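Getting glaze stains off a shallow stoneware dish?

Posted by Mirela Fagundes, May 2018

Got a square serving dish from Zundley, paid 53 with shipping. Used it maybe a month and now theres gray scratchy lines all over the inside. Forks I guess? Dish soap does nothing. Dishwasher, nothing. Is it ruined or can I get them off? Don't want to scrub the shine away.

Flernitz2

Not ruined. Those are metal marks, the fork leaves a bit of itself on the glaze. Get a powder cleanser, the kind for cooktops. Wet the dish, sprinkle, make a paste, rub with a soft cloth in small circles. Let it sit 2 minutes on the bad spots. Rinse really well.
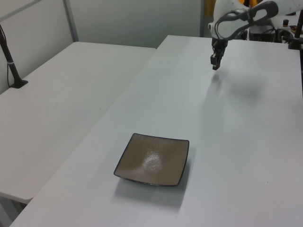

Don't use steel wool, you'll just add more marks. And test a corner first if the finish is matte, matte glazes can go blotchy. Mine took two rounds and came up fine. They do come back tho, so quit stacking it with the pans.

thongsuk_kitchen

Baking soda works too. Slower.

lanumano

Had the same thing back in March with a whole set. Cleanser got most of it. What was left were real scratches, you can tell by running a fingernail across. If it catches, thats in the glaze and no paste is going to fix it. If you can see cracks too I'd stop eating off it and write the store, they might swap it. Keep your reciept.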